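Oyelaran Working Group on Good Practice for Two-Arm Benches
Minutes of the fourth meeting

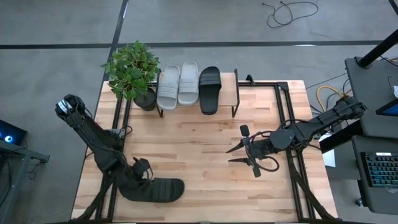 Urnberg, April 2023

Home Meetings Minutes Drafts Members Contact

Present: Liis Sepp (chair), Marcus Sorensen, Delphine Begay, Teemu Laitinen, Larysa Mykhailiuk (minutes).
Apologies: none received.

1. Minutes of the last meeting

Agreed, with one change. Item 3 had Teemu "welcoming" the Stondia checklist. He asked for this to read "noting". Changed.

2. Draft code of practice, section 2: the bench and the floor round it

Liis took the meeting through the new wording. The draft now says that "all cabling shall be managed so far as is reasonable". Marcus asked what a person with the document in one hand and a cable in the other was supposed to do with that. He has read the same phrase in three supplier handbooks and has yet to see it change where anyone put a cable. Cables bundled along an arm are normally the builder's work and tend to be tidy. Cables on the floor are left to whoever was there last, and the bench with the sandals has a black one lying in loops on open concrete.

Teemu said a loose cable on a floor was a matter for ordinary workshop rules and did not need a robot code to say so. Marcus agreed, and asked why in that case the section ran to four pages.

Delphine proposed splitting it. Cables that carry power or signal to an arm would be covered by the code. Anything else on the floor would be covered by the site's own rules, and the code would say so in one line. Liis was worried that a reader would take this to mean the floor did not matter. Delphine said readers already took four pages to mean that.

Split agreed. Marcus asked for it to be minuted that he does not expect either half to be followed without a named person to check it.

3. Floor marking

The draft asks for "clear marking of the working area". Larysa had gone through the comments sent in by members and found that hardly any two of them meant the same thing by it. For some, tape on the floor shows where people must not stand. For others it shows where the bench goes back after cleaning, or where a camera stand used to be.

Marcus said this was his whole complaint about tape. Black tape on grey concrete can be seen well enough, but a line by itself tells a visitor nothing. He would sooner have no lines than lines with no stated meaning, as people learn to walk over them.

Teemu did not go that far. At the Stondia site they use a line to keep chairs back and he thinks it works. Asked how he knew, he said there had been no trouble. Marcus said there had been no trouble before the line either. Teemu accepted this but is keeping the line.

The meeting spent some time on whether the code should fix a colour. Liis read out the rule from the Wolent guide, which names one colour for people and another for equipment. Delphine pointed out that the guide was written for large fenced cells and assumes a fence. No colour will be fixed. The new text will say that each line must have a written meaning posted within sight of the bench, and that a line with no meaning is to be taken up.

4. Reach and idle arms

This item was carried over from the last meeting and took the longest.

The draft treats an arm as either "working" or "parked". Delphine said that on a two-arm bench this leaves out a very common case, where one gripper has hold of an item and the other is open over the table with nothing in it. The second arm is doing no work anyone could point to. It is also not parked. Under the present wording a person could read it either way, and would probably read it whichever way let them reach in and straighten something.

Liis asked whether a third word was needed. Suggestions were "waiting", "standing by" and "ready". Marcus disliked all of them. In his view each new word gives people another state to argue about while their hand is over the table. He wants one rule: if either arm is powered, both are treated as working. Teemu said this would slow down resets a good deal. A run with slides on a little shelf might need the table putting straight again after every try, and if the arms have to be powered down each time the day is gone.

Marcus asked for figures. Teemu had them for one week at Stondia: 725 resets, of which 15 were done with the arms powered down. Liis asked whether the others were done by hand with the arms live. Teemu said most were done by the arms themselves, but he could not say how many, as the log does not separate the two. Larysa asked what the log was for. There was a short discussion which is not recorded.

Marcus said he would not put his name to a code that allows reaching in on the strength of a log that does not say who reached in. Delphine supported the one rule but wanted a way for sites to ask for an exception in writing. Marcus said written exceptions have a way of turning into the rule. Delphine said unwritten ones do so faster.

The one rule was adopted as draft wording, with the written exception in square brackets until the next meeting. Teemu abstained.

5. Items on and near the table

The draft lists what may be within reach of an arm: the item being handled, the fixture it goes to, "and nothing else". Larysa asked whether this was meant seriously. A lot of benches are now set up to look something like a home, and that is on purpose. If the task is putting shoes away, a bare table with a printed outline on it is a poor stand-in for a wooden shelf with other pairs to get round and a leafy plant next to it.

Marcus thinks the homely touches are overdone. He doubts that a plant pot teaches anybody anything about safe working, and leaves hanging over an edge are one more thing to snag. He was asked if he had known one to snag. He had not. He would like it written down before it happens.

Delphine said the useful question was whether the item had been thought about. A pot can be heavy or light, fixed or not, and it takes one line on the set-up sheet to say which. Liis liked this and so, with some reluctance, did Marcus. The words "and nothing else" come out. In their place: every item within reach of either arm is named on the set-up sheet, with a note of what happens if it is knocked.

Teemu asked if this included each sandal. Yes, it does. He thought the sheet would be long. Marcus said a long sheet might put people off crowding the table, and that this was the first thing in the draft he had any faith in.

6. Screens and the operator's place

The draft says the operator "shall have a clear view of the arms at all times". Larysa said that an operator with a laptop on one side of the bench and a monitor and keyboard on the other will be looking at one of those for much of the day. The rule as written is broken the moment anyone types.

Liis said it was meant to cover where the desk stands, and not where the eyes are. Marcus said it should say that, then. He would also like to know where the stop button is supposed to be when there are two desks. The draft has one sentence on stop buttons, copied from the Wolent guide, and again it assumes a fence.

Not settled. Delphine and Marcus will write a page on stop buttons for open benches. It is to be one page. Liis asked that it include the distance from each seat, and that the distance be measured and not paced out.

7. Site visits

Liis reported that 10 sites had been asked to try the draft and 4 had sent back the form. Three of those had ticked every box. Marcus said a form with every box ticked told him that somebody owned a pen. Larysa will write to all three and ask for the set-up sheet as it stood on the day, with no tidying up first. She does not expect quick replies.

Teemu asked that the working group's own benches be put through the same form. Nobody objected, though Liis would like the new section 2 in place first. Marcus would like it done before, on the old wording, to see what the old wording misses. Agreed to do it before.

8. Any other business

Delphine has found two different version numbers on the draft, one on the cover and one at the foot of each page. Liis will correct the cover.

Teemu asked if the minutes could be shorter. Larysa said they could if the meetings were.

Actions

Liis Sepp – rewrite section 2 as split; correct the version number on the cover.
Marcus Sorensen and Delphine Begay – one page on stop buttons for open benches.
Teemu Laitinen – ask Stondia whether the reset log can show resets by hand separately.
Larysa Mykhailiuk – write to the three sites; send the old form round for our own benches.

Next meeting at Urnberg, date to be sent round by Liis once the stop button page is in.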